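Covudetti opens clothing repair and resale shop on Madigan Street

Thu 1 May - Clothing repair business Covudetti has opened its second shop, taking over the former Skulletti shoe store on Madigan Street. The new shop mends customers' own clothes and sells second-hand pieces that have been washed, checked and repaired on site.

Covudetti began as a market stall and moved into its first shop, on Tito Road, three years ago. Last year the Tito Road workroom repaired 1,727 garments, of which 969 were brought in by customers. The rest were bought or donated and went on the rails for resale.

The Madigan Street shop has space for 60 people at evening mending classes, which start in the second week of opening. Classes cover hems, buttons, zips and darning. Machines and thread are provided, and learners should bring something of their own to work on.

"Most of what comes over the counter needs a small job doing," said founder Magdalini Tzanetos. "A seam has gone, or a neckline has stretched. People have often kept it in a drawer for years - they liked it too much to throw it out."

Covudetti aims to repair 1,000 garments at the new shop by the end of December.

What the shop accepts

Adult and children's clothing in cotton, wool, linen and denim. Printed T-shirts are welcome, including plain white ones with lettering. Items should be clean and dry when handed in. The shop does not take swimwear, leather or anything with an electrical part.
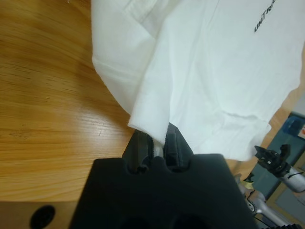
Opening hours and prices

The shop is open Tuesday to Saturday, 9.30am to 5.30pm, with late opening on class nights. Repairs are priced at the counter after a short inspection, and most are ready within a week. Class places can be booked in either shop.

ENDS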